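June, gone ten at night

Sorting day at last, and my back knows it! I've been promising myself since Easter that I'd go through everything that came out of the flat at Korkora (thirty-odd stairs and no lift, never again) and today I ran out of excuses. Marlene came over at nine with a bag of croissants and her reading glasses on a string and we just got stuck in.

The plan was one tub for keeping, one for the charity shop and one for the tip. By half past nine we had five heaps and no plan at all. Marlene is ruthless, I'm not. She'd hold up a jar of odd screws and I'd hear myself saying they might fit the bathroom cabinet, and into the keeping pile it went. I did let go of the fondue set. And Mum's three tin openers, although I kept the one with the red handle because it's the only one that ever worked for me.

Found the Charbonneau receipt for the old armchair, 155 and delivery on top. I remember thinking that was a fortune. Found 31 postcards from Ginette too, all tied up with kitchen string, and lost the best part of an hour to those (she was in such a temper in Lisbon, I'd forgotten). They're on my bedside table now.

After lunch we did the small stuff, which is the worst. Small stuff needs a proper tub with high sides or it ends up all over the floor, and I do like a plain grey one, you can see what you've got at the bottom of it. 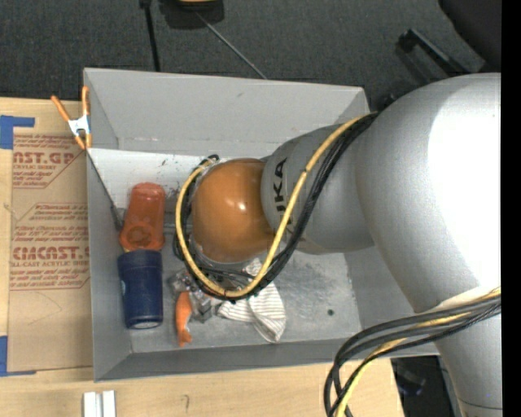 Marlene reckons I should label everything as I go, and she's right, but I'd put the pen down somewhere by then and it was gone. Odair is coming with the van in the morning for the tip things. I've told him two trips, it may well be three.

Beans on toast for tea, standing up. Must ring Thérèse about the lamp before she buys another one. And find that pen.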